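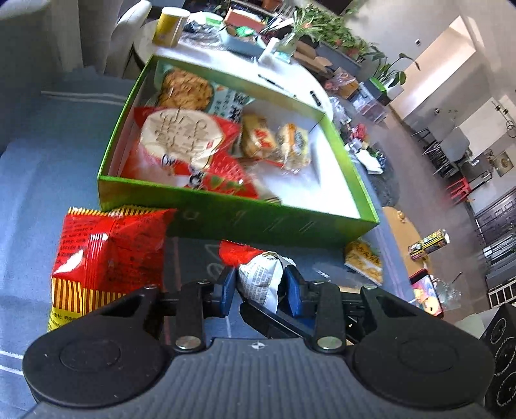
Do college players make more three-point shots off a pass than off the dribble?

Shots taken straight off a pass went in slightly more often in the games we logged, but the gap was 4 percentage points and is too small to rule out chance.

Shot Type and Three-Point Accuracy in a Local College League
Sports Analysis project report, Plastcombe College
Submitted June 15, 2018

1. Background

Coaching guides commonly treat the catch-and-shoot three as a better shot than the pull-up three. The usual argument is that a player receiving a pass can set her feet early and face the basket before the ball arrives, while a player dribbling has to stop, gather the ball and rise in one movement. Most of the published work we found uses professional data collected by tracking systems. Players at college level are less consistent, take fewer threes and face different defences, so it was not clear that the same result should hold.

The aim was to test the claim using women's games in our own league, with equipment already held by the department.

2. Data

We logged 20 league games involving Plastcombe, Serkell and Uderetti. Every game was watched from full-length video supplied by the home side. The first game was played in October. Cup matches were left out, as were overtime periods.

Each three-point attempt was entered as one row in a spreadsheet. The columns were game, quarter, team, shot type, position on the floor, defender distance (near or far) and result. Attempts on which the shooter was fouled and missed were excluded, following the normal scoring rule. Heaves from behind halfway at the end of a quarter were also excluded.

The final file holds 412 attempts. Of these, 200 were taken off a pass and the remaining 212 off the dribble. The near-equal split was a surprise, as we had expected passes to dominate. Part of the reason is Uderetti, whose guards bring the ball up and shoot early over a zone.

3. Definitions

Off a pass: the shooter caught the ball and released it without a dribble. A jab step or a shot fake was allowed.

Off the dribble: the shooter took at least one dribble between gaining the ball and releasing it. A single sideways dribble to avoid a defender counts here, although some sources place it in the first group.

Near defender: a defender within arm's length of the shooter at release, judged by eye. Everything else was logged as far.

Shots following an offensive rebound with no pass were assigned by the same dribble rule. If there was no dribble and no pass, the attempt was left out of the file.

4. Coding check

Two group members coded each game separately and then compared sheets. Shot type caused few disagreements. Defender distance caused many, mostly on video from the Sison Hall court, where the camera is mounted low behind one corner and depth is hard to judge. Disagreements were settled by replaying the clip at half speed. Where no decision could be reached, defender distance was left blank and the row kept for the main comparison only.

5. Results

Shots off a pass were made at a rate 4 percentage points above shots off the dribble. With groups of this size, and with both rates close to one third, the standard error of the difference is larger than the difference itself. A two-sided test at the five per cent level does not reject the view that the two shot types are equally accurate.

Defender distance showed a clearer pattern. Far-defender attempts did better than near-defender attempts in both shot groups. Shots off a pass were also more likely to be open, so some of the overall gap is probably explained by space – the pass finds the free player – and has little to do with footwork. Once the data were split by both variables the smallest cell was too thin to test, and we report it only as a direction.

Floor position made no visible difference apart from the left corner, where Serkell had one strong shooter who took most of her side's attempts. Removing her rows reduced the overall gap further.

6. Limitations

The sample covers one league and one season. Attempts by the same player are not independent, and our test treats them as if they were. A model with a term for each player would deal with this, but many players appear only once or twice in the file.

Defender distance has two levels and was judged by eye. A measured distance would be better. The games were also chosen by which clubs could supply video, so home games for the larger colleges are over-represented.

Shot clock time was not recorded. Late-clock shots are more often off the dribble and tend to be rushed, and this may account for part of the difference. We noticed the omission after half of the games had been coded and did not have time to go back.

7. Further work

The spreadsheet and coding sheet have been left with the department. A group repeating the study should add shot clock time from the start, record the number of dribbles as a figure instead of yes or no, and ask Sison Hall for a second camera position on the halfway line. Adding another season of games from the same three teams would narrow the standard error, though squads change a good deal between years.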